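Flower table news from Grurnham

This month our craft circle worked with artificial flowers: red roses and blue hydrangeas, all with long green stems. The stems are what makes people worry. Many members ask me if they should cut them on the first day. Please wait, and put the flowers on the table first.
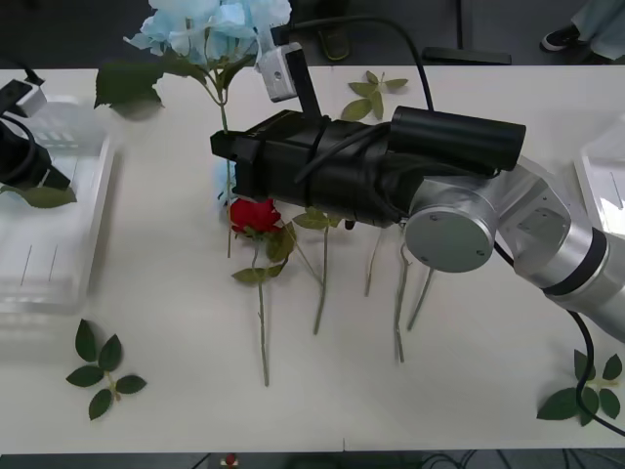
Mercedes Ospina wrote to us that she always cuts first and is sorry later. A short stem can't go back into a tall vase, she says, and she has a drawer full of such flowers.

I answered her that short ones are still good for a low bowl. For the tall vase, I lay everything flat and move the blooms until the colors sit well together. The red is strong, so I like to have some pale blue beside it. Loose leaves can wait at the side and be added last.

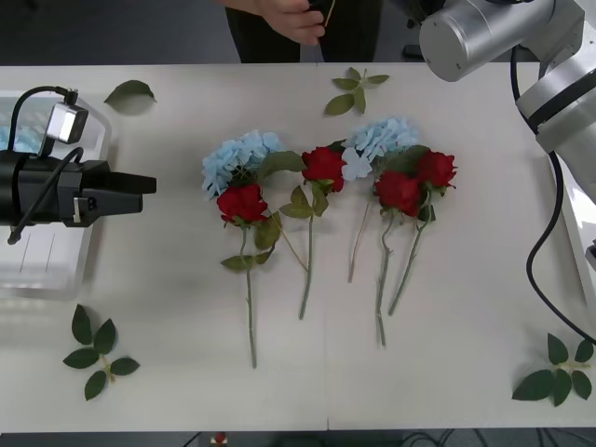 Putting the flowers away

Lay each rose down in a basket or a tray with the bloom free, so that no other stem presses on it. I prefer a basket with small holes in the sides — the dust falls out more easily and the air can pass.
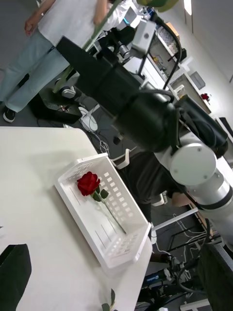 I also write the color on a paper label, which helps very much in January when we open everything again. Leaves that came off go in a small bag with the same label.

For cleaning, a soft dry brush is enough. Start at the middle of the bloom and go out to the petals — slowly with the hydrangeas, they have many small parts.

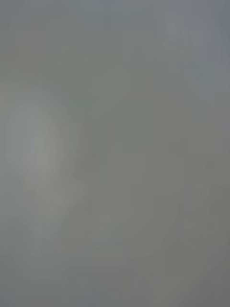

One reader asks whether a hair dryer would do the same work, on the cold setting. I have tried it for 2 minutes on a hydrangea and it was fine, but please hold the stem well. Our next table is on 07/11/2024, and we will try the low bowls.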